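Chapter 6
A Visit to the Gripper Workshop
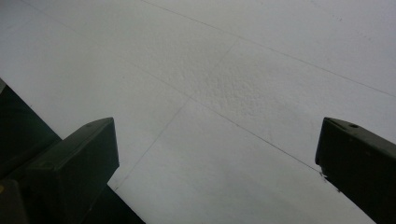 6.1 Why start with a visit

The first five chapters treated a robot as a set of numbers: joint angles, forces, a position for each finger. In this chapter we look at how people teach a robot to use its fingers, and we begin with an open day at Vulcombe, a small company that records hand movements for use in robot training.

The visit took place on 15 Apr 2021. Our group was met by Nyokabi Koech, who runs the recording floor, and Arsen Vasylenko, who builds the tools. There were no robot arms in the first room. The operators work with hand-held grippers. Each gripper has two fingers that face each other, and a camera is fixed to the tool so that the fingers stay in view while it moves. The fingers are dark, with squared ends. Against a white surface they are easy to pick out.

6.2 What the demonstration covered

Koech demonstrated three tasks: picking up a cloth, closing a box, and moving a cup from one mat to another. An operator repeats a task 40 times, then changes the starting position of the objects and repeats it again. One full session gives 170 usable recordings on a good day. Short clips in which the gripper holds nothing are kept as well – a training program needs to know what an open gripper looks like over a bare surface.

Visitors were then invited to try. Most of them squeezed too early. Vasylenko explained that people are used to feeling an object through their skin, and with a gripper they have to rely much more on their eyes. He asked one student, Adeel Satti, to slow down and bring both fingers to the same height before closing them. Satti's third attempt at the cup was accepted.

6.3 Surfaces and seams

A good part of the afternoon was spent on surfaces. A white surface looks simple, but a camera close to it picks up thin seams, faint specks and changes in texture. A straight dark line can be a joint between two panels or the edge of a sheet of paper, and a program that has seen few examples may confuse the two. We return to this problem in Section 6.7, where edge detection is applied to a set of 400 images from the Ziment collection.

Before reading on, review the following terms from Chapter 4:

Gripper opening – the distance between the inner faces of the two fingers.
Contact point – the place where a finger first touches an object.
Approach angle – the angle between the tool and the surface as the tool comes down.

The next section defines a grasp in terms of these three quantities and works through the cup task from the demonstration.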